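Section 4: Switching your cat to the Lorero feeder

Read this section before you fill the hopper. The box says most cats adjust overnight. We would not plan on it. Wanda Marchetti, who tested the first units with her own two cats, needed most of August.

1. Set the feeder where the bowl already sits. Leave it unplugged.

2. Put the old bowl next to it and feed as usual. Do this until the cat walks past the feeder without stopping to stare.

3. Move the meal into the feeder's tray by hand. If the cat refuses two meals in a row, go back to step 2.

4. Plug in the feeder and press MEAL once while the cat is in another room. The motor is louder than you might expect from the word "whisper" on the lid.

5. Set the first timed meal for an hour when you are home. 6 p.m. works for most households.

6. Check the portion. Weigh one serving on a kitchen scale and compare it with the number on the display. Large kibble tends to come out short.

Caution: A cat that eats nothing for a full day needs a call to the vet. Do not wait for it to "get hungry enough."

Note on portions: The chart inside the lid is a starting point and a fairly generous one. Pet food charts often are. Ask your vet for a daily amount, then divide it by the number of meals.

Note on the app: The app shows a "mood score" after each meal. It measures how long the lid sensor was blocked -- nothing else. A slow eater can score well, and so can a cat asleep on the tray. You can turn the score off under Display.

Note on supplements: Do not put powders or oils in the hopper. They cake on the wheel, and we have seen no good reason to believe the claims on most of the jars anyway. If your vet prescribes one, give it by hand.

If the feeder skips a meal, empty the hopper, wipe the wheel with a dry cloth and repeat step 4. Cleaning is covered in Section 5.

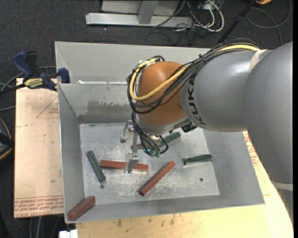 KUKA robot arm over a gray metal bin.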